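Unit 6. Small-Item Storage: Compartments, Fit and Layout

Reading for this unit: Zullesden workbook, section 5. Bring one lidded case of your own to the bench session. Any hinged case that closes flat will do.

6.1 Terms

Base: the part of a case that carries the load. Lid: the part that closes over it. Divider: any raised wall that separates one area of the base from another. Channel: a compartment much longer than it is wide. Pocket: a short compartment, usually left over where a channel has been shortened. Clearance: the gap between an item and the nearest wall, measured with the item at rest.

Depth is measured from the floor of the compartment to the rim of the base. If the lid has an inner recess, record that separately and do not add it to the depth. Students in the October section added the two together and got cases that would not close on round-barreled pens.

6.2 Fixed and movable dividers

A fixed divider is part of the base. It cannot shift in transport, and it sets the widths for good. A movable divider slides or clips into slots and can be reset, but it leaves a small gap at the floor where thin items migrate. For desk supplies the fixed type is normally sufficient. The Paucar method, used in the second half of this course, assumes fixed dividers throughout.

Divider height matters more than divider thickness. A low divider keeps a pen from rolling when the case is level. It will not hold the pen when the case is carried on edge, and at that point the lid has to do the work. Check the distance between the top of the divider and the closed lid. Where it exceeds the diameter of the thinnest item, that item can cross over.

6.3 Assigning items to compartments

Sort by length first, then by cross-section. The longest item determines which channel is used and the remaining items are fitted around it. A marker goes in the wider channel if its cap is larger than its barrel. Short rectangular items go in pockets, flat side down.

Do not stack in a channel. Stacked items bear on the lid and, over time, on the hinge.

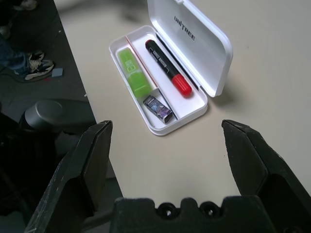

Fig. 6-1. Divided case, lid raised. Marker with red cap in the wider channel; green item in the narrower channel; small wrapped packet in the short compartment.

Note the orientation of the marker. A capped marker stored in a channel should lie along the channel's long axis, and the cap end should be the same in every case of a set. Choose one end and write it on the layout card. The Cinar layout card has a box for this; the Botex card does not, so use the remarks line.

6.4 Lid markings

Lettering on the inside of a lid is readable only when the case is open. It is of no use for finding a case on a shelf. Put the shelf label on the outside, on the edge that faces the user, and keep it to one line. The contents list goes on the layout card and stays out of the label.

6.5 Bench exercise

Work in pairs. Each pair receives a tray of mixed supplies and one divided case.

Step 1. Measure the length and greatest width of every item, caps included. Record in millimeters.

Step 2. Measure each compartment in the same way. Subtract to get clearance. Reject any placement with less than 5 mm at the ends, as the item will be hard to lift out.

Step 3. Load the case and close the lid without pressing. If it does not close under its own weight, return to Step 1.

Step 4. Weigh the loaded case. The limit for this exercise is 300 g.

Step 5. Hold the closed case on each of its four edges in turn, then open it level and record any item that has changed compartment.

Step 6. Draw the layout on the card, to scale, with cap ends marked.

Hand in the card and the measurement table together. The write-up is limited to 200 words and should cover rejected placements only.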